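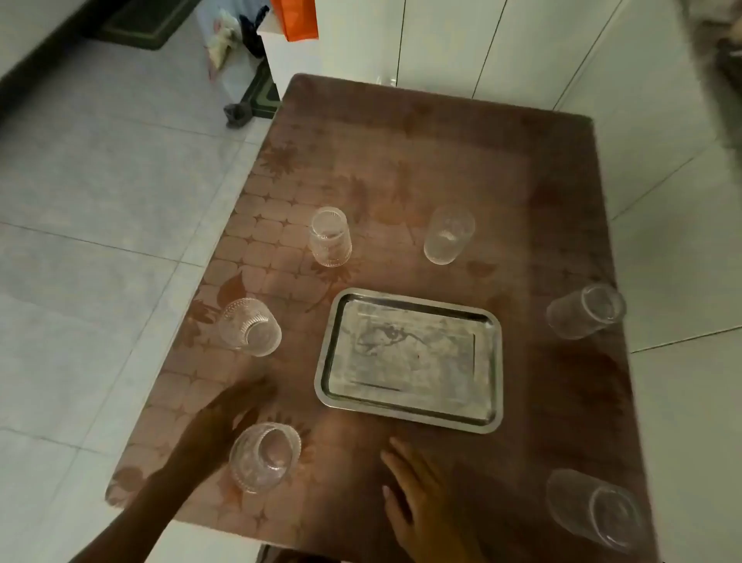

Annelore Vogler

To all subscribers of the Orolik demonstrations list,

Detlef Sperling wrote on 13 September 2026:
> The instructions for the glasses-and-tray task do not say how the
> glasses should be placed before a demonstration begins. At Flulholm
> we have stood all of them upright. Mavus appears to do otherwise.
> May we have a ruling before we record the remaining 70 by hand?

Thank you for raising this. The starting arrangement is to be mixed. Some glasses should stand on the table and others should lie on their sides around the tray, with their openings facing different ways. Six glasses are used, and the tray is empty at the start.

Demonstrators work seated or standing, as they prefer, with both hands free. Please reach for a glass lying down as you would at home. Several sites have been slowing their hands for the benefit of the learner - this is not requested and makes the hand recordings harder to match with the remote-control sessions at Eichhorn, where the operator sets the pace.

Patterned table covers are permitted. Scratched or marked trays need not be replaced.

The 446 demonstrations already submitted with upright glasses will be kept under a separate label. Sites should not delete or repeat them. Remote-control sessions will follow the same mixed arrangement from December, and operators will receive the revised sheet beforehand.

Questions on labeling may be sent to this list.

Annelore Vogler
Demonstration Standards, Orolik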